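Berkemus opens its robot workshop in Menby to the public

MENBY, 31 May 2021. Berkemus welcomed over 1,000 visitors to its first open day at the Menby workshop, and the two-armed robot stations drew a crowd from the minute the doors opened. Families, students, and neighbors from across the street spent the day watching robots handle the kind of things most of us pick up without a thought.

"We had kids who did not want to leave, and a few parents who were worse," said Thijs Cuypers, who leads the Berkemus workshop team. "People asked great questions all day long. My voice was gone by lunch and I would do it again tomorrow!"

Demonstrations ran in 18 short sessions, each with one of the Berkemus engineers talking visitors through the job while it was going on. Hotau, the software team that works with Berkemus on motion planning, had its own corner with screens showing how a movement is planned before an arm starts to move.

The busiest spot was the school bag table. Packing a bag sounds easy, but a soft bag changes shape every time it is touched, and pens like to roll. Visitors could ask the engineers why one arm might hold the fabric while the other brings an item over, and plenty of them had suggestions of their own.

The school bag table at the Menby open day, with a gray-blue backpack, markers, and highlighters between the two arms.

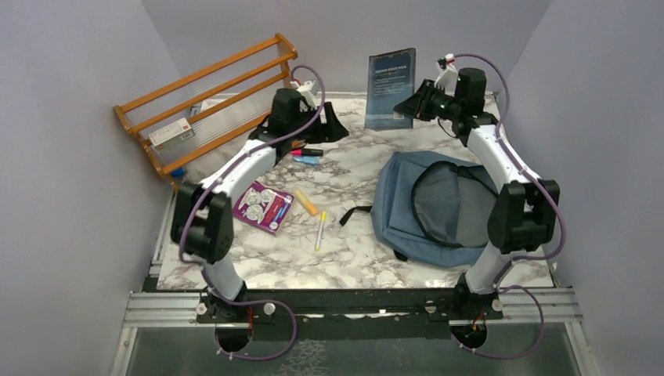
Workshops for schools in June

After the response to the open day, Berkemus will hold hands-on workshops for school groups in June, together with the Bayram learning center. There are 98 places, in groups of no more than 30. Students will guide a pair of arms by hand, record a simple movement, and play it back. No experience is needed. Teachers can sign up at the Berkemus front desk or through the Bayram office.

Press contact: Thijs Cuypers, Berkemus, Menby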